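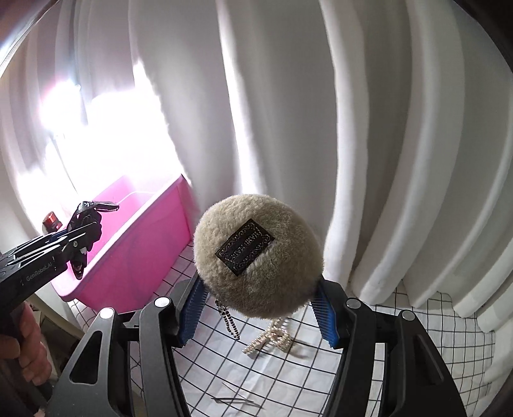

4 février 2020

Deux heures sur le budget ce matin et je n'ai pas vu le temps passer ! Le devis d'Okano est enfin arrivé : 730 euros la paire de doigts de rechange, patins compris. Celui de Niltovley monte à 3886 pour les deux pinces complètes, livrées en mai. J'ai tout remis à plat dans le tableau – une ligne pour l'usure, une pour le transport, une pour les petits objets à trier.

Ce sont les patins bleus qui me réjouissent le plus. Avec leurs dents fines, ils s'enfoncent un peu dans la peluche de la pochette ronde, et j'ai très envie de les voir sur les perles et les épingles à cheveux. Il faudra prévoir des bacs en plus du rose, et une deuxième nappe à carreaux, j'y tiens.

Reste le bras fixe de Holroyd. Trop cher cette année, je le repousse (à regret, il est superbe). Si Flerkcombe accepte le paiement en deux fois pour l'établi, tout passe, avec même un peu de marge pour les câbles. Rappeler demain avant midi, et demander le prix des vis.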